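Stop shredding the office computers

Every June the same thing. A pallet of old desktops goes out the back door to a recycler, the recycler weighs it, somebody gets a certificate with a tree on it. We call that responsible. I call it lazy - and I say that as a person who signed for two of those pallets myself.

Last batch at our place was 264 machines. I asked what we got back per unit and was told not to ask. Fine. So I'll ask it here instead. Why are we paying to have good parts ground up?

Take the drives. They come out. That was the whole point of the blue plastic caddy, you get hold of it and the drive comes with it, and whoever designed that was thinking of the poor soul doing it for the fortieth time that day. Wipe it, test it, put it back to work. Bernd Brandes did 180 of them over one winter with a bench and a radio. He's a retired bus mechanic.
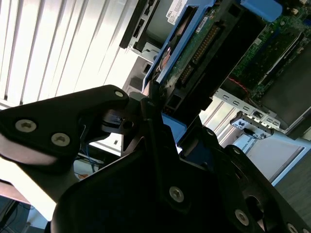 The privacy excuse

I hear this one most. "But the data." Yes, the data. Malte Seidel, who runs IT at Diekmann, told me they destroy everything because destroying is easier to explain to a lawyer. At least he's straight about it. But a proper wipe gets logged, drive by drive, serial number by serial number, and a shredder certificate for a whole pallet tells you a good deal less. Which one would you rather show an auditor? And if a drive fails the wipe, okay, then drill it. That one. Leave its neighbors alone.
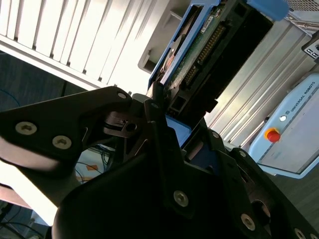
Cost is the other thing people throw at me. Ikcombe quoted us $3,897 to haul and shred. For that money you could pay a kid good wages to sit with a screwdriver for weeks, and teh kid would learn something. Mine did. Henrik Mühlbauer came to us not knowing a CPU socket from a wall socket and by the end he was correcting me on the lever. Loudly.

I do get that old machines aren't fast. Nobody's editing movies on them. But a library catalog? A sign-in desk? A school typing room? Memory gets moved from one box to another, two tired ones make one decent one. Boards with the slots empty are still boards. Power supplies go on for years. Even the cables are worth having, ask anyone who's gone looking for that one connector at 4 p.m.

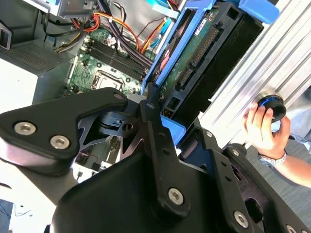 And please, companies, stop glueing things. The older towers open up and you can see what you're dealing with. The thin ones we bought last time, you need heat and a prayer. So they'll be shredded for sure, and we'll buy more, and the pallet will be back by the door.

What I want is small. Before anything leaves the building, one person opens it. One. Write down what's good, pull it, offer it around for a month. Then call the recycler for the rest. I've put this in writing twice now and will do it a third time before the next batch is collected.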